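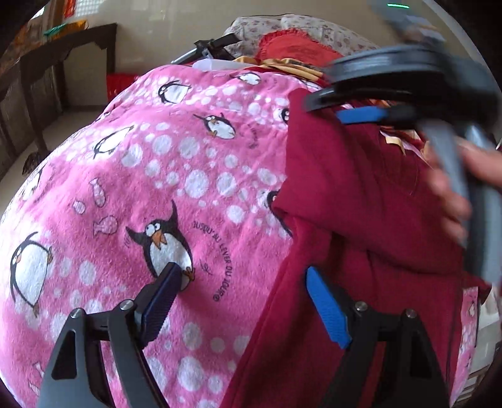 Handheld grippers at work on a bed with a maroon cloth and a penguin-print blanket.

Buying and Budgeting for Handheld Gripper Kits: Frequently Asked Questions

We use cookies to remember your region and currency. By continuing to browse you accept our cookie policy. [Accept] [Settings]

These answers are for labs and small teams planning a first order of handheld grippers for collecting household task data. If your question is missing, write to the Pondance sales desk. Mail is answered by 4 p.m. on working days.

Do I need one gripper or two?

It depends on your task list. Pick-and-place with small objects can be done with one. Fabric is different. Blankets, jackets and bed covers are hard to spread or fold from one side, and most teams that start with a single unit on cloth tasks order the second within the first project. If bedding or laundry is on your list, budget for a pair from the start.

What comes in the standard kit?

The Brarora kit has 2 grippers, 2 sets of finger pads, a charging dock, a calibration board and a hard case. A laptop is not included. Neither is storage, apart from the cards that ship inside the grippers.

How often do finger pads need to be replaced?

Pads are a consumable and should have their own line in the budget. Our service records show a median of 27 working days per set on fabric tasks. Hard objects with sharp edges wear them faster. A replacement set costs $134 and takes a few minutes to fit with the driver supplied in the case.

Can I mix pad types on one gripper?

Yes. The mounts are the same for all pads in the range. Write down which pad is on which finger before each session, and don't change them halfway through a task.

Should I budget for real homes or a mock-up room?

Both have costs that are easy to miss. A mock-up room needs rent, furniture and somebody to reset it. Real homes need travel, consent forms and payment to the household, but you get the things people keep around them. A lived-in bedroom may have a quilt, a scarf and several cushions on the bed before you have put down a single test item, and a furnished mock-up seldom gets that far.
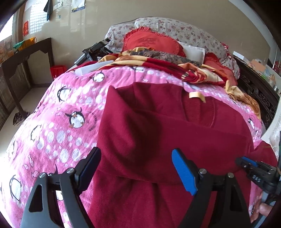
If you go with homes, allow setup time at each address and plan on fewer sessions per day than you would get in a fixed room. Put the household payment in the same budget line as operator hours - finance departments tend to query it when it stands alone.

What about soft items such as clothes and blankets? Do I have to buy them?

For home sessions you can agree with the household to use what is already there. For a mock-up room you will need to buy a range. Look for different weights and textures: fleece, cotton, knitwear, something slippery. Prints and plain colors should both be included. Secondhand is fine once it has been washed.

How much storage should I plan for?

Video takes up most of the space. One recent customer finished a bedding project with 441 recorded sessions and had to buy a second drive before the end. Record a trial day, measure what it takes, multiply by the number of days in your plan and double the result for backup.

Is it cheaper to rent?

For short projects, usually. Ross handles rentals of our kits and sets its own rates and deposit. Worn pads are charged to the renter, so ask for the pad count in writing before you sign. Rental units go out on Wednesday and must be booked the week before.

What does the service plan cover?

Jundow Basic covers the jaws, joints and handle electronics for the first year. It does not cover pads, drops or liquid. Jundow Plus adds one accidental repair per gripper and a loan unit while yours is in the shop. If you have one pair and a fixed end date, take Plus.

How long is delivery?

Complete kits ship from stock. Single grippers are built to order and take longer. Pads can be added to any order until it is packed. Orders placed in May may be slower on account of the yearly stock count.

Can I return a kit after using it?

Unopened kits can be returned for a full refund. Opened kits are checked and credited less a restocking fee. Opened pads can't be returned.

Related articles
Finger pad wear: when to replace
Planning a trial day
Brarora kit: packing list and spare parts
Renting through Ross: deposits and booking
Comparing Jundow Basic and Jundow Plus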